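Chapter 2
Why Clubs Sell Their Best Players

I grew up watching Zavgate sell somebody I loved every single summer, and I sulked every time! It took me years (and a job counting gate money) to see why. A crowd of 1,563 doesn't pay a striker's wages for long. So in this chapter we'll follow one sale from the first phone call to the signed form, and I'll show you who gets paid along the way.
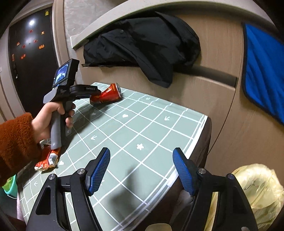 2.1 What a Transfer Fee Buys

Let's start with the contract, and the months left on it.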